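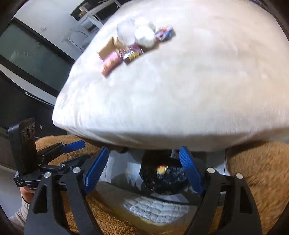 MACKAY, February

Chapter 4
The Open Day Problem

Every robotics lab holds an open day sooner or later, and every open day begins with a promise that the visitors will see a robot. At the Wundura workshop in Mackay, the visitors saw a pillow.

It was a large white pillow, and on it sat a small heap of packets: a little brown cardboard box, something rectangular and pink, a clear plastic bag, a few other bits of printed packaging. In front of it was a person with a black gripper in one hand. The gripper had two blue ribbed fingers and no robot attached to it. A boy near the front asked where the rest of it was. Sevim Baysal, who was running the session, told him the rest of it was her.

It was a good answer, and most of this chapter is an attempt to explain it.

The Wundura group studies how machines might learn to handle household things by copying people. The copying needs something to copy, so a person picks up the gripper and does the job by hand while the lenses mounted on the tool record what the fingers are doing. A model is later trained on the recordings. If all goes well, a robot arm wearing the same fingers will one day tidy a heap of packets without being told which is which. If all goes badly, the group has a large collection of films about pillows.

Visitors had been told to expect "live automation". The phrase came from the flyer, which was written by Umut Karakaya, and he has since been asked to write fewer flyers. What they got was closer to watching someone do the dishes with salad tongs. Several left for the sausage sizzle. Those who stayed saw something more useful to a student of this subject than a dancing robot, namely the part of the work that takes up most of the time.

Consider the pillow itself. A table is flat and hard and stays where you left it. Press on a pillow near a small box and the box leans, slides, or rolls into its neighbour. The fingers have to come down without pushing the surface out of shape, and they have to close on a thing that may have shifted since the last look. People manage this without thinking, and so are very bad at writing down how they do it. Chukwuemeka Amadi, an engineer with the group, spent his first winter there trying to write it down. He got to two pages on the subject of plastic bags and then gave up and bought a second gripper.

Plastic bags deserve their reputation. A clear bag takes on the colour of whatever lies behind it, crinkles when touched, and has no edges that a camera can be relied on to find. Cardboard is kinder: it has corners and holds its shape. Put a bag and a box side by side and you have two quite different problems a finger's width apart, and a shaggy brown rug below the pillow waiting for anything that falls.

The commentary at the open day was shared between Baysal and Kevser Eren, who took questions. The best of these came from the back of the room.

Why not just program it? Because somebody would have to describe every packet, every pillow and every way the one can sink into the other, and that somebody would want to be paid.

How many goes does it need? Eren said the group was aiming for 2000 recordings of this kind of task. There was a silence while people pictured it. One man asked if they were hiring, and then whether they were hiring anyone else instead.

Does it get bored? The person does. The gripper has not complained.

Will it do my washing? No.

That last exchange got the only round of applause of the afternoon, and it raises a point we will return to in section 4.3. A demonstration answers the question the presenter chose. An audience arrives with its own. When the Warisholm lab showed its sorting arm at a trade fair, the arm worked all day on the same tray of blocks, and the crowd went home believing it could sort anything. It could sort that tray. Wundura's visitors went home believing a good deal less, and were nearer the mark.

Mỹ Mạc, who teaches the laboratory unit attached to this book, takes her students to both kinds of event and has them fill in the same sheet each time. Her questions are plain ones. Who is doing the moving? What was set up before you walked in? What would happen if you swapped one object for something from your own bag? She reports that the third question is the one presenters dislike – and that at Wundura they simply held out a hand for the bag.

Keep her sheet beside you as you read. Section 4.1 deals with hand-held grippers and what they record, and section 4.2 with soft surfaces. The Sulitz exercise at the end of the chapter needs a cushion, which you will have to bring from home.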